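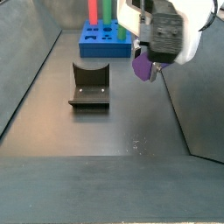
The blue block with the different holes

jutwood_66
Topic: Thyroid tablets and morning coffee, how long do you wait?

Hello all. I take levothyroxine since March, 100 micrograms. My doctor in Cuvolgate told me to take it with water and wait before breakfast, but she did not say how long for coffee. The leaflet says 30 minutes, my pharmacist says one hour. I get up at 5:30 for work, so one hour is a lot for me. What do you do?

Drallerik
One hour, always. I tried with less and my TSH went up at the next blood test. Maybe it was for another reason, but I don't want to try again.

sarpong
I drink my coffee after 10 minutes and my numbers are fine for years. Black, no milk. I think people worry too much about this.

Drallerik
Fine for you, sarpong, but she is new on the tablets and her dose is not settled yet. I would not give this advice to a beginner.

sarpong
It is not advice, I only said what I do. She asked.

hillside300
Did you ask about taking it at bedtime? I changed to this last winter. You need an empty stomach, so no snacks after dinner – this was the hard part for me. Please speak with your doctor before you change.

jutwood_66
Thank you for the answers. I did not know that bedtime is possible. I also take iron, does it matter?

Drallerik
Yes, it matters! Iron must be four hours apart from the tablet. Calcium the same. Please tell your doctor about the iron.

sarpong
Here I agree with Drallerik.

jutwood_66
Then I was doing it wrong for weeks, I took both together. I will call the office tomorrow morning and ask if they want a new blood test.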